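Running the Norkeck lantern procession: an interview with Robel Birhane

Robel Birhane has the route of the Norkeck lantern procession drawn on the back of a roll of wallpaper. It covers most of his kitchen floor when it is laid out flat, and he has to move two chairs to get to the far end of it, where the floats turn off Stumska Street and go down to the quay.

"I've tried doing it on the computer," he says. "You can't see the whole thing at once. You zoom in on the bridge and you've lost the church."

He has been chief marshal for six years. Before that he walked in the procession himself, first with his school and then on the float entered by the bus depot, where he still works in the control room. The procession goes out every May, at dusk, and this year there will be 44 entries. Some are floats on flatbed trailers, some are bands, and the rest are walking groups carrying paper lanterns on canes.

The job, as he describes it, is mostly about gaps. If the gap between two floats is too short, a float that stops has another one on top of it. If it is too long, people in the crowd think the procession has finished and step out into the road. He works to 18 metres and has the distance painted on a length of rope, which he carries at the start line and uses on every entry as it leaves.

"People laugh at the rope," he says. "Drivers especially. They say they can judge it. Then they get round the first corner and they've closed right up because they want to see what the one in front is doing."

The first corner is outside the old corn store. It is tight, and the camber runs the wrong way. A few years ago a float in the shape of a galleon caught its mast on a telephone wire there and had to wait until someone from the crowd fetched a stepladder. Since then there has been a height limit, and Birhane goes round the yards and garages in the last week with a measuring pole to check it. He says that most groups keep to the rule and that a few build to the limit and then put a flag on top.

"I take the flag off. They put it back on after the bridge. I know they do it. There's no wires after the bridge, so I leave it."

The order of march takes him longer than anything else. He starts it in January. Brass bands cannot go next to each other, and none of them will follow the drummers from the Zapata samba school, whom you can hear from the other side of the river. The youngest children have to be near the front so that they can be home at a decent hour, but not so near that they are kept waiting at the head of the queue in the cold. Horses were allowed until a few years before he took over, and he is glad he has never had to find a place for them.

Asked who decides, he says that he does, and that he shows it to the group leaders at a meeting in the school hall. He brings the wallpaper. There is always an argument about who goes last, as the last float carries the big lantern and gets the loudest cheer. It used to go to whoever had won the prize the year before. Now it goes by turns, in a list that was settled before his time, and he reads out the list and moves on.

"The bowls club waited a long time for theirs. When it came round, it rained all night. They still talk about it as the best one."

Rain is not what worries him most. The lanterns are made of wet-strength tissue, brushed with glue, and they will stand a shower. Wind is a different matter. A walking group with large lanterns can be pushed sideways on the bridge, where there is nothing on either side to shelter them, and he has an arrangement with the harbour office to be told the wind speed at 6 in the evening on the day. Above a certain reading the tall lanterns are left behind. Above a higher one the whole procession stays on the town side and goes round the market square instead.

That has happened once under him. He made the decision in the car park behind the library with a phone in one hand and the rope over his shoulder, and then had to walk down the line telling each group in turn. He remembers that the bands took it well. A family who had built a swan with a long neck did not speak to him until the autumn.

"I'd do the same again. You can't have people hanging on to a swan on that bridge."

The change that older residents mention most is the lighting. For many years the lanterns had candles in them, and the floats were lit from car batteries or from a generator towed behind, which made a noise and smelt. Candles were stopped before Birhane's time, after a scorched coat and a long exchange of letters with the insurers. The generators went more recently. Almost every float now runs on rechargeable packs, and the walking groups have small battery lights clipped to the frame of the lantern.

He was in favour of it, and he says that it made the procession quieter in a good way. You can hear the feet now, and the singing from the children's groups carries up the hill. It did bring new work. Everything has to be charged in the afternoon, in the sheds at the depot, where the sockets were put in for vacuum cleaners and a kettle. In the first year of it the power tripped at half past four and the lights on one side of the sheds had not charged at all. Fakico, the hire firm that supplies the stage on the quay, lent him a distribution board with proper breakers, and he has hired it from them ever since.

Now each group is given a charging slot and told to bring its own chargers with a name on them. Birhane keeps a box of the ones left behind. By the time the procession moves off there are usually several in it, and he says he has spent more of his summers than he would like returning them.

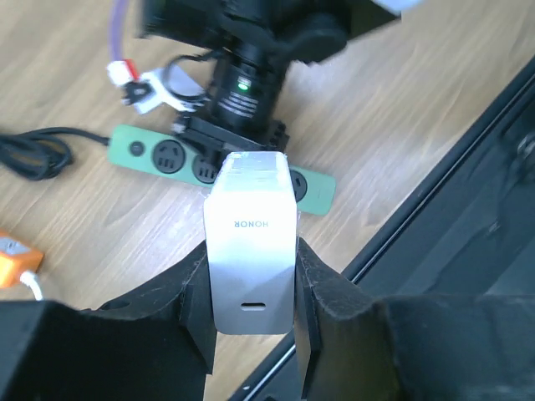

One reader, who asked us not to print her name, wrote in when the route was announced to say that the procession had been better with candles, that the new lights were too white, and that she now watched it only from the bridge, where the reflections in the water were still worth standing in the cold for.

Birhane has heard this before and does not entirely disagree. He has asked groups to use warm bulbs, and has put it in the notes that go out in February, but he does not think he can make it a rule when some of them have already paid for the others. The school groups have started lining their lanterns with a sheet of yellow tissue, which he thinks does the job well enough.

"She's right about the bridge," he says. "That's the place to be. I've never seen it from there myself, not since I started doing this. I'm always at the start or I'm running."

What he does see is the forming up. The groups come into the depot yard from five o'clock, and for a while it looks as if nothing will be ready. Trailers are the wrong way round. Someone has forgotten a hitch pin. The Zapata drummers warm up against the back wall, although he has asked them to do it in the lane. He walks the line from the front to the back and then from the back to the front, ticking off each entry on a card, and when the card is full he sends a message to the police sergeant at the first junction and the road is closed.

From the first float leaving to the last one clearing the yard takes 40 minutes if nothing goes wrong. He stands at the gate for all of it with the rope. After that he goes down the back lane on a bicycle to get ahead of them at the quay, where the floats have to be turned and parked before the crowd comes down from Stumska Street.

There is a fish and chip van on the quay by then. He has an agreement with the man in it that a portion will be put by, and he eats it standing up, at the barrier, while the bands come in.

He would like somebody to take over in the next few years, and has begun to bring his niece along to the meetings. She has her own ideas about the order. She wants to split the walking groups up and put them between the floats all the way down, so that there is something at head height for the children along the kerb as well as something tall to look at. He was against it at first, on the grounds that walkers and trailers go at different speeds, and they tried it with toy cars and a stopwatch along the wallpaper one evening without settling anything.

This year they are going to do it for part of the line only, from the church to the bridge. If it bunches up, he says, he will hear about it before he has got off the bicycle.

The procession leaves the depot yard at half past eight. Stumska Street will be closed to traffic from seven, and the bridge from eight. There is no parking on the quay, and dogs should be kept well back from the drums.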